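4. Where the small stuff goes

I'll come clean about my own habits before I start on anyone else's. My desk at Skirkero is a mess and has been since I moved in, and I still find most things on it fairly quickly (my spare door key being the sore point). So when Luminița Oprea and I began planning the diary study, I was firmly on the side of the pilers. Older writing on office work tends to split people into those who pile and those who file, and I had rather enjoyed belonging to a tribe. The diaries made me less sure that the tribes exist.

We asked 17 office workers to keep a diary for three months. Each time they went looking for something small – a stamp, a receipt, a memory stick, a sachet of sweetener, whatever it was – they wrote down where they looked first, where they looked next, and where it turned up. We got 400 usable entries out of this. Paper documents were left out on purpose. Everyone has a theory about paper, and I wanted to know about the odds and ends that don't belong to any system at all.

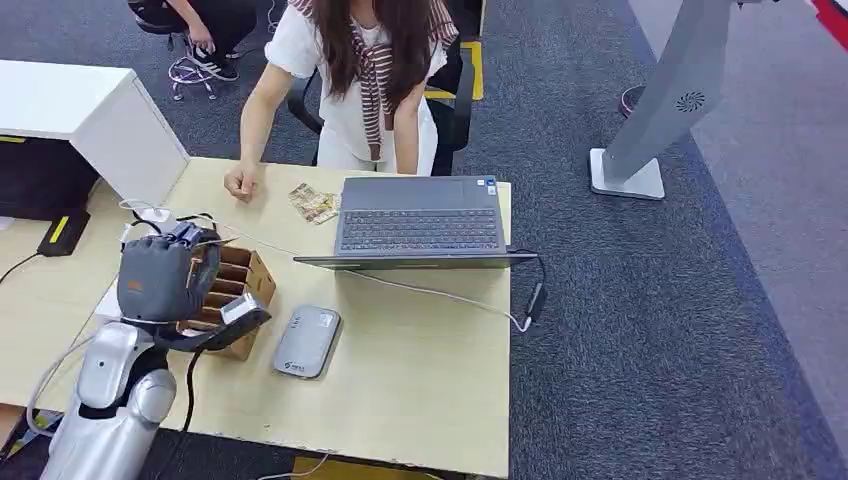
Most of our diary keepers talked about "homes" for things, and the word came up long before we used it ourselves. A home could be a mug, a drawer, a windowsill or the lid of a biscuit tin. What mattered was that the person could say it out loud without stopping to think. Tomos Pugh, who coded the entries with me, wanted to treat any divided container as a single home, and we argued about it for most of a Tuesday. Take a cardboard organiser like the one near the left edge of the desk, with its narrow compartments stacked one above the other. Is that one place or several? For Tomos it was one, as you reach for the same box whatever you want. I thought each slot should stand alone, and the diaries ended up backing both of us, which was annoying. New owners of a divided box wrote "in the box". After a few weeks with it they were writing "second slot down" or "the one under the receipts", and the box as a whole had dropped out of the way they spoke.

So we coded twice, once at the level of the container and once at the level of the slot, and where I report a first look as correct in this section I mean the slot. Andri Wallner checked a share of our codes without seeing the diary keepers' later entries. Where he disagreed with us, it was nearly always over drawers, and he was usually right.

Drawers deserve a grumble of their own. People gave them as a home with total confidence and then spent ages rummaging. One diary keeper at Semaan wrote "top drawer, obviously" and then, further down the same page, "bottom drawer, after lunch". I loved that entry and I've quoted it in every talk I've given since. The trouble with a closed drawer is that you never see what's in it while you're busy with something else. Things left out in the open get glanced at all day long, and I suspect those idle glances do a good deal of the remembering for us, although the diaries can't show that directly and I won't pretend they can.
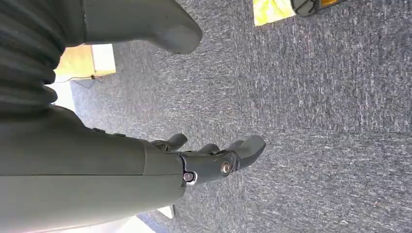

Do labels help people find things faster? Labels helped newcomers and people borrowing someone else's desk, but the owners of the desks had mostly stopped reading them by the second month.

I hadn't expected the labels to go stale so quickly. At Milten one set of slots had been labelled by a previous occupant, and the diary keeper who inherited it simply learned the new contents on top of the old names. "Stamps" held throat sweets. She never got this wrong, and her colleagues never got it right. Tarun Chaturvedi has suggested to me that we should think of a label as a message to other people, and I'm happy to pinch the idea with thanks. It would certainly explain why the tidiest labelling we came across was on shared shelves by the printer, and why so many private ones were left half finished.

The other pattern has to do with depth. Shallow, open slots were returned to again and again, while anything that needed lifting out of the way got used once and then forgotten (one poor soul rediscovered a whole packet of envelopes in February). I'd like to have measured slot depth properly, but we only asked for a rough sketch of each desk, and some of the sketches are more charming than useful. The design we kept coming back to in our follow-up interviews was the plain open grid.

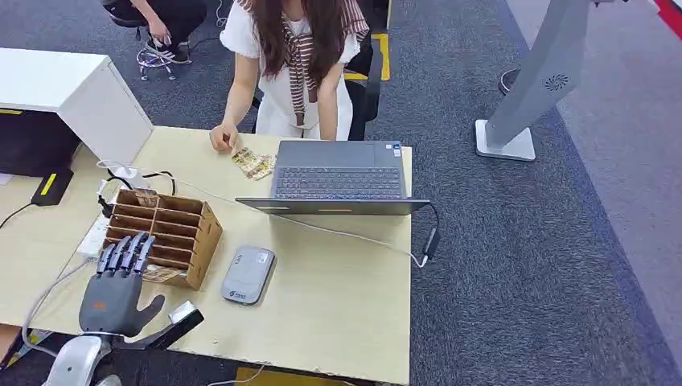 Figure 3. Brown cardboard sorting box on a pale wooden desk, with open compartments in two columns and a few small items inside.

With a grid of this type, the empty compartments turned out to matter as well. Several diary keepers left one free on purpose and used it for whatever they were in the middle of. Florencio Cordero calls these "landing slots" in his notes on our interviews, and I've kept the name. Things in a landing slot moved on within a day or so, or else they stayed put and the slot quietly became their home. I take up that second case in Section 5, along with the drawers.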